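Rokport Handheld Manipulation Set: README and Collection Rules

Last revised 7 October 2024. Replaces the August draft.

Contents

This set holds 1817 episodes of household tabletop work recorded with a pair of hand-held grippers. Episodes come from two sites, Corside and Trodero. The Corside part has 925 episodes and the rest are from Trodero. Both sites follow the rules on this page. If you plan to add episodes, read all of it before you record anything.

What counts as an episode

One episode is one task, started and finished by one operator. The operator stands at the work surface, holds both grippers out in view, waits for the start tone, does the task, and returns to the same pose. If the task fails, keep the episode and set outcome to "fail". Do not trim the failed part. An episode is thrown out only when the tracking is lost or when somebody other than the operator touches an object on the work surface.

Marker rules

Each gripper carries its own marker cube, and the cubes are not interchangeable. The left and right IDs are listed in markers.yaml. Check them at the start of every session, including after a lunch break.

Faces must be clean and flat. Replace a face if a corner has lifted or if the print is scratched inside the code area. Tape over a marker is not allowed, even clear tape — the glare breaks detection at low angles.

Keep sleeves and cables off the cubes. A cable should leave the gripper downward and hang clear of the work surface, with enough slack for a full reach.

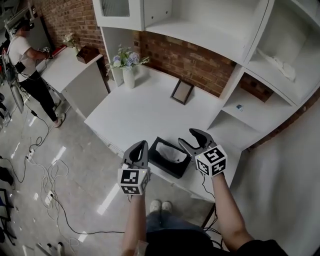 At least one face of each cube should stay visible for the whole episode. Short losses happen when the hands cross. A gap of up to 30 frames is filled by the Verhoeven tracker and flagged in the gap column. Anything longer fails the check.

Work surface and room

Objects that are not part of the task may stay on the surface. We want ordinary clutter, and clearing everything away makes the data less useful. Do not move background objects between episodes in the same block.

More than one operator may work in a room at the same time. Each keeps to their own station and stays out of the other's reach. Anyone who can appear in a recording must have a signed consent form on file before the session, whether or not they are operating.

Floor cables are the most common entry in the incident log at both sites. Route them along a wall where you can, and cover any run that an operator has to step over. Power strips do not belong in a walking path. Closed shoes are required.

Screens, mail, badges and family photos must be out of view or turned over.

Session limits

An operator may record up to 200 episodes in a week. Rest breaks are set by the site lead and may not be traded for an earlier finish.

Known problems

Early Trodero episodes have the left and right gripper widths swapped. Use the width_fixed column for these.

Task labels were typed by hand in the first Corside block, so "put away" and "tidy" both appear for the same task. We have not merged them.

Reporting

Send corrections with the episode ID and the file version. Please do not edit the released files in place.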